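Dandside Online Services
Progress report to Nechyporuk Fund, second period
10 Jul 2018
Prepared by Yaryna Nazarenko

Status: on schedule for two work packages, late on one.

Cross-play account linking. The linking service now runs on both console test networks and on PC. A player can sign in on one device, link a second, and carry over save data and purchased items. Zakhar Stasiv finished the conflict rules for saves, so the newer file no longer overwrites the older one without a prompt. Unlinking works on PC only. The console side needs a change to the token refresh, and that work has started.

Patch delivery. The build pipeline was moved to the Dellow servers in the first week of the period. Patches are now split by map, and a player who owns only the base game downloads only the base files. The test patch came to 155 MB. Certification by the platform holders remains outside our control, and the plan allows 5 working days for each submission.

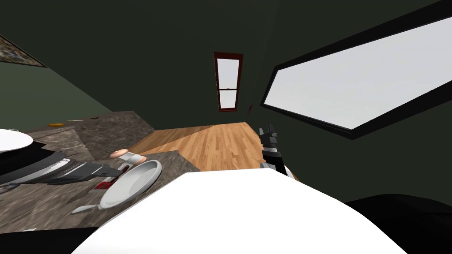

Matchmaking. This package is late by 3 weeks. The region selector sent players to the wrong server when their console account and store account were registered in different countries. Melaniia Harasym has rewritten the lookup to use measured latency first and account region second. Load testing has to be repeated on the new code, and the old results should be disregarded.

Staffing. Roksolana Kravets joined as network engineer and replaces the contractor from Rovley. The contractor's handover notes are complete except for the voice chat module.

Budget. Spending is within the approved amount. We request permission to move the unspent travel line to server rental. No increase in the total is requested.

Open risks
Console unlinking may miss the August milestone.
Voice chat has no assigned owner.
The server rental contract ends before the closed beta and must be extended.

Next period: repeat the load test, submit 2 builds for certification, and deliver the draft developer guide to Vasylyna Dmytriv for review.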